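The Night Sink

Posted 06/07/2021

I got the kitchen job at Masholm because I could lift a stockpot over my head, and I kept it because I was the only one who didn't mind the sink. Eleven years of it! You get to know people by their dishes. The woman in accounts who scraped her plate so clean you'd think she was hiding something. The guy from the loading dock who left one bite of everything, every day, like he was feeding a ghost.

Masholm made door hardware, and the company cafeteria fed 142 of us on a full shift. The cafeteria itself was run by an outfit called Flarnetti, who did the menus and the hairnets and sent us a calendar every year with a different soup for each month. (February was split pea. I still have it up.)

So in February, under the split pea, we got the memo. Flarnetti had signed with a company called Unow, and Unow was going to "take the load off the dish area." I read that line out loud to the other dishwasher, and she said the load was what they paid us for. Then she went and had a cigarette, and she'd quit two years before that.

They started it off in the coffee kitchen upstairs, the nice one with the white counters where clients get taken. My boss sent me up to train it, and I thought she was kidding. What was I going to do, yell at it about the forks? But no, I was on the schedule, 16 shifts, same pay, and somebody had written "sink expert" next to my name. I took a picture of that and sent it to my mother.

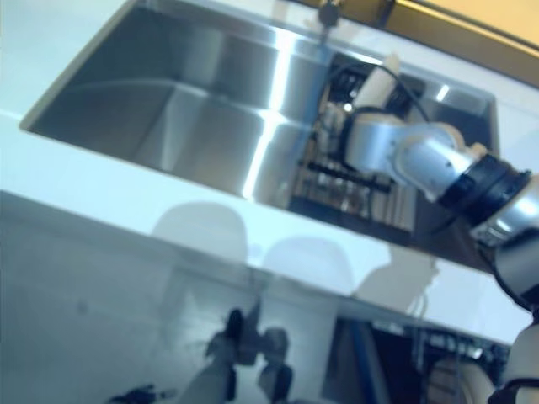 My new job title was Process Lead, and I want to tell you what a Process Lead does, because I was one and I had to find out by doing it. Mostly I stood there. I had a stool and a tablet, and when the arm did something dumb I pressed a square on the tablet and typed in what a person would have done. For the first week I typed like I was writing to the governor. By the second week it was just "no" and "other way." It would come in from the right with that big shiny wrist and its cable looped over the top, and go down into the rack with those black tines standing up in a row, and I'd catch myself holding my breath. My own hand would move a little on my knee. I never once in eleven years thought about how I picked up a saucer, and now I was lying in bed at night picking up saucers.

The other dishwasher asked me every day how it was doing. I'd say slow. She'd say good.

And it was slow, is the thing, so I wasn't lying. But then one morning I told her slow and I heard how I said it, kind of protective, like when somebody asks about your kid's reading. She heard it too. She didn't ask the next day.

I started leaving stuff out of my notes after that. Nothing big. There's a trick with glasses, you tip them a hair before you lift so the water in the bottom lets go, and my aunt taught me that when I was little, standing on a milk crate. The tablet wanted it. There was a box for it and everything, "additional technique." I looked at that box for a whole lunch and ate my sandwich and put "none."

Then came the meeting. Ruiz-Ortega, the consultants, had a slide with the downstairs sink on it, my sink, except drawn as a gray rectangle with an arrow coming out. The arrow went to a word, and the word was "redeploy." A man with very nice shoes said every position in the dish area would be offered something equivalent. The other dishwasher put her hand up and asked what was equivalent to her. He said great question. He wrote it down! I watched him write it down, and he underlined it, and then we had fruit.

She took the payout. She's doing mornings at a bakery now and says the pans are murder but the owner sings. I went and saw her there and bought two of everything, and we talked about her knees for a good half hour. On the way out she asked me, sort of sideways, if I'd told it about the glasses.

I said I hadn't.

"Huh," she said, and gave me an extra roll.

My last training shift was a quiet one. No clients, nobody else up there, just me on the stool and the arm going back and forth. I let it run. Near the end I got up and rolled my sleeve and reached for a glass out of habit, and the arm stopped dead, the way it's supposed to when a person gets close. So we both waited there a minute.

I tipped the glass, lifted it, and set it on the towel. Then I picked up the tablet and opened the box.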